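Prolitz Three-Finger Hand – Loan Kit 29

So you want to know if it can empty a dishwasher yet. Everybody who books this kit asks me that, usually before they've opened the case, and my answer since February has been the same: kind of, on a good day, if you load the dishwasher the way the hand likes it.

I look after the loan kits and I write these pages, so what you get is my opinion along with the part list. The Prolitz hand is my favorite of the bunch (I'm not supposed to have favorites). It bolts to the Fluvico arm or the older Daza one with the same adapter ring, and it comes with its own small camera for the wrist, the power brick, the long cable, the short cable that everyone forgets to return, and a bag of spare fingertip covers.

What it does well: picking up one thing at a time. Sponges, plastic cups, balled-up socks, a roll of tape, the lid off a butter tub. Give it a bit of clear space and it'll move stuff from a tray to a bin all afternoon without getting bored, and I can't say the same for me. On the shop-floor side it's pretty happy sorting parts into trays, as long as the parts aren't tiny or oily.

What it doesn't do well: anything floppy. Towels are a mess. I once gave it 60 tries at folding a dishcloth and I'd call 3 of them folded, and I was being generous! Thin plates flat on a counter are hard too – it can't get under the rim, so it pushes the plate along until it runs out of counter. Forks in a drawer, no. Wet glasses, please don't, we've run out of wet glasses.

Would I buy one to do my chores? Nope. The setup takes longer than the chore. But as a way to find out which parts of a chore are hard, I think it's great, and you'll come away with a lot more respect for whoever does the dishes at your place.

Before you book: you need a sturdy table, a grounded outlet, and someone who has done the short safety session. The loan is by the week. Check the fingertip covers when you pick it up and again when you bring it back, and write down any that are torn. Software is the Tenby package, already on the laptop in the case. Please don't update it. The last person who updated it had a very long evening, and so did I. 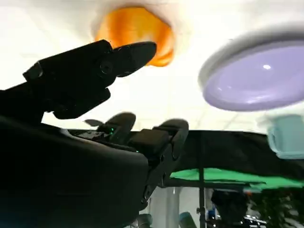
Household Tasks Group, Equipment Loans

Reaching around a bunch of separate objects is the sort of job I'd start with. Round things and boxy things ask for pretty different grips, so try both on your first day and don't judge the hand by whichever one goes better. Keep an eye on the little green lights down by the fingers while you're working. If they go out, stop the arm, check the long cable and start over from the home position.

Start slow, too. The default speed is fine for demos and too quick for learning, so I ship it turned down and you can turn it up when you're comfortable.

Asset number 2801. Page last changed 22nd August, mostly to add the bit about wet glasses.

Recently added to the loan shelf
Fluvico arm, table mount
Daza arm (older model, long cable included)
Two-finger gripper with soft pads
Adapter rings and bolt set
Spare fingertip covers, bag
Practice tray set for sorting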